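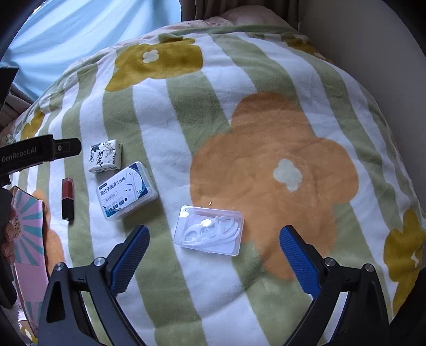
What is the lateral line in fish?

A sense organ running along each side of the body, made of small clusters of hair cells that pick up water movement.

Lateral line (fish)

The lateral line is found in nearly all fishes and in the larvae of amphibians. Each cluster is called a neuromast. 2 kinds: superficial ones sitting on the skin, and canal ones sunk in a fluid-filled tube with pores to the outside. Superficial type responds mostly to flow speed, canal type to changes in speed.

Structure

Hair cells in a neuromast carry a bundle of tiny hairs, covered by a jelly-like cap (the cupula). Water pushes the cap, hairs bend, cell fires. Half the cells face one way and half the other, so direction gets coded too. Signals go to the hindbrain by nerves in front of and behind the ear.

Development

In zebrafish a group of cells, the primordium, travels from near the ear toward the tail and drops off neuromasts as it goes. Later ones fill in the gaps. Hair cells lost to drugs or injury grow back from support cells, wich is a main reason hearing labs use the animal.

Behavior

Schooling, prey finding, holding position in a current. Blind cavefish rely on it heavily and have more and larger neuromasts on the head than surface fish.

Field surveys

The Drostumano survey sampled 778 stream fish at Flusberg and Dombridge. Of the 87 with damaged trunk canals, 80 still turned into the current when tested in the dark. Superficial neuromasts were intact in most of these. The Saraç collection holds the preserved specimens, not all of them catalogued yet.

See also: Hair cell; Inner ear; Rheotaxis; Electroreception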